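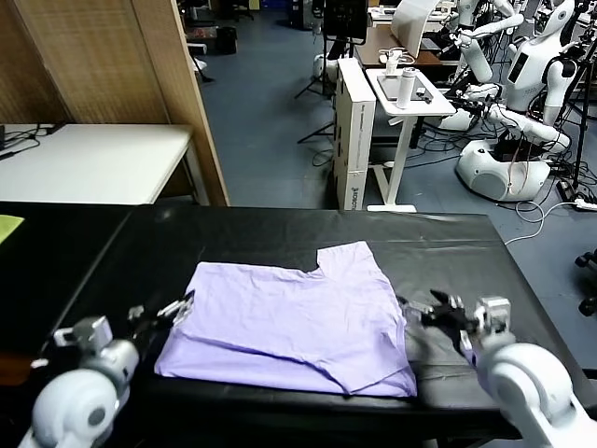
SLIDE 1. FOLDING TO A FIXED SIZE: T-SHIRTS AND OTHER LIGHT KNITS

Speaker: Tyra Söderlund. Morning session, second talk. Start at 9 sharp, handouts already on the chairs.

Open with the lavender shirt. It is short-sleeved, part folded, with the neckline notch showing near the top right and a diagonal line across the lower part. Ask the room which edge they would correct first. Most will say the flap on the right. My answer is the diagonal. A flap can be tucked at the end, but a fold that runs off the grain carries through every fold made after it.

Scope for today: cotton jersey, adult sizes, short sleeves. I am leaving out fleece, anything with a zip, and baby clothes. Helge Vik is covering trousers after lunch.

SLIDE 2. TERMS

Body panel: front or back, side seam to side seam.
Reference edge: the edge you square everything else to. I use the shoulder line.
Doubled layer: two thicknesses of body, four if the sleeve is under it.
Face: the side that will be up when the garment goes on the shelf.
Creep: the distance the top layer slides past the bottom one during a fold.

Do not read these out. Point at creep and move on, it comes back on slide 5.

SLIDE 3. WHY A FIXED SIZE

At Drurkport we hold 2,000 shirts on open shelving. Before November they were folded to whatever size each person was used to. Stacks leaned, and the ones at the back went over when the front was pulled. We changed to one finished width for all adult sizes and let the height vary with the garment.

Stack test: 800 shirts refolded to the fixed width. We fitted 40 more on the same bay. That is a small gain. The larger one is that a single shirt can be pulled from mid-stack without taking its neighbours with it.

(If asked about the shelving: Hullow, the deep version, bought second-hand. I would buy the shallow one now.)

SLIDE 4. SEQUENCE

1. Lay face down. Smooth from the centre out to the side seams.
2. Square the shoulder line to the table edge.
3. Fold one side in to the finished width. Bring the sleeve back on itself so it stays inside that width.
4. Repeat on the other side. Check that the two long edges are parallel before going on.
5. Bring the hem up, stopping short of the collar.
6. Fold again to the finished height and turn face up.

Demonstrate once at normal speed, then once slowly with talk. Use the large size for the slow one. Pause after step 4 – people skip the check because the shirt already looks narrow enough.

SLIDE 5. PRINTED SHIRTS

Print changes how the knit behaves. A heavy print is stiffer than the jersey around it, so the fold wants to form along the edge of the print and not where you put it. Creep is worse too, because the two surfaces no longer grip each other.

Three things to say here:
Never press a crease through a print with the heel of the hand.
Where the graphic is wide, let it wrap and accept that only part will show on the face.
Keep print from lying against print in the stack if the room gets warm.

The folded lavender one has plain pale fabric on the left half and the darker purple graphic on the right. For storage I would pass it. For display I would move the side folds to bring the graphic to the middle. 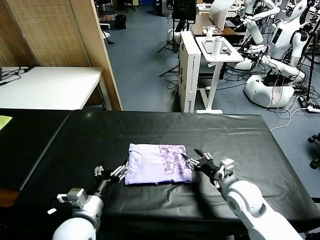 Mesfin Fikre disagrees with me on this and has asked that I put his side. He holds that the print should always be centred, storage or display, as the person looking for a shirt finds it by the graphic and will otherwise unfold three others first. He also thinks the finished shape should be a rectangle with the long side facing out, since a near-square gets put away in any of four directions.

My response: on the second point he is right, and the new template is a rectangle. On the first, centring takes extra handling at steps 3 and 4. Let people argue it for a few minutes. Mirjam Brouwer will keep time.

SLIDE 6. END STATE OF THE TABLE

Part of the job that gets left out of every guide. Between garments, look at the covering and not just at the shirt. Dark sheeting shows up pale lint and loose ends, such as the white thread lying in a wavy line on it, and it also ruckles. A raised fold in the sheet will print through light jersey as a ridge. Check the edges as well, where a pale cloth can end up partly under the covering and be missed.

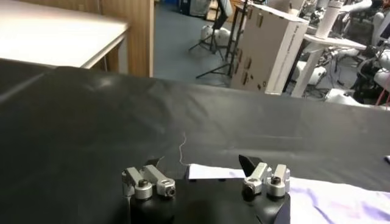
PART C: WORK SURFACES

SLIDE 7. Coverings compared

Bare tabletop. Flat and easy to wipe. Jersey slides on it, which helps step 1 and hurts step 5.
Plastic sheet. Good contrast under pale garments. Holds its own creases, so pull it taut and clip it. Reflects overhead lights.
Felt or blanket. Best grip, least creep. Collects lint and gives it back to the next shirt.

I use plastic for pale colours and a bare top for everything else. Solveig Åberg uses felt throughout and brushes it down every hour.

SLIDE 8. Questions

Likely ones: long sleeves (fold back twice, same width), V-necks (same sequence), whether to use a folding board (yes for training, optional later).

Template drawings are on the back of the handout. The printed width is the finished width, so no allowance to add. Spare copies with Mirjam at the door.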